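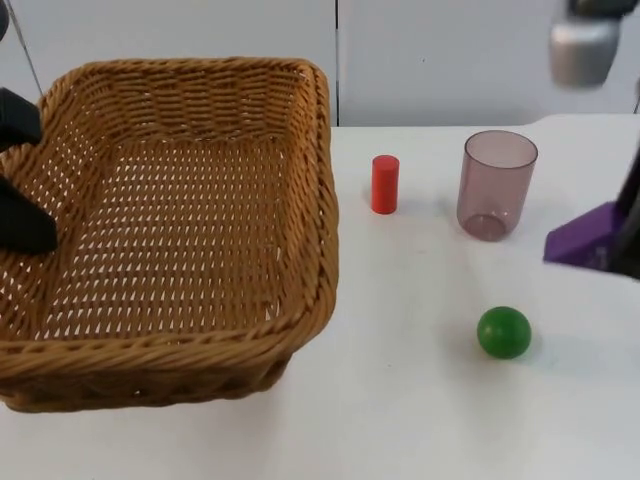

Woven basket, braided rim

Bardale Open craft show: did anyone agree with Best in Show?

skokow_potter
Went on 22nd October and came away puzzled. There were 68 pieces in the ceramics room and the top prize went to Zachary Chisholm's stoneware heron. The card says it "interrogates the riverbank". It's a heron. The glaze is decent, I'll give him that, but the legs are propped with steel rod and in my book that should count against a clay award.

marl_and_slip
Mixed media has been allowed since the rules changed in September. Read the entry form.

skokow_potter
I have read it. It says "predominantly clay". Who measures predominantly? 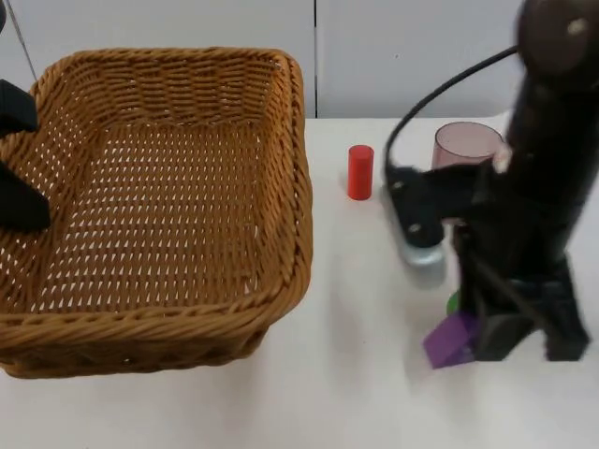

My other gripe is the lighting. Half the shelf work was in shadow and the heron had two spots on it. If you light one piece like a shop window, people will look at that one.

tenmoku33
Sorry, can't agree. I thought the heron was the only thing in there with any weight to it. The neck is built from coils and he's left them showing at the back, did you walk round it? Prasanna Selvanayagam's tall jars were my second choice.

kilnside
The jars should have won. I did walk round the heron, and the back looks unfinished to me. People say "left showing" when they mean "ran out of time".

marl_and_slip
Or he likes coils. He did the same on the owl at Sallton.

kilnside
Didn't think much of the owl either.

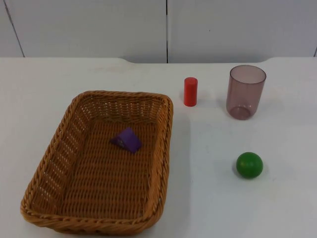
And £662 for it! Selvanayagam was asking less for a pair of jars that stand up without help.

tenmoku33
Price has nothing to do with the judging, they don't see it.

skokow_potter
So we're told. The price list was on the table by the door when I went in.

marl_and_slip
For visitors. Judging was the day before.

skokow_potter
Fair enough, I'll drop that one. Still don't like the rods.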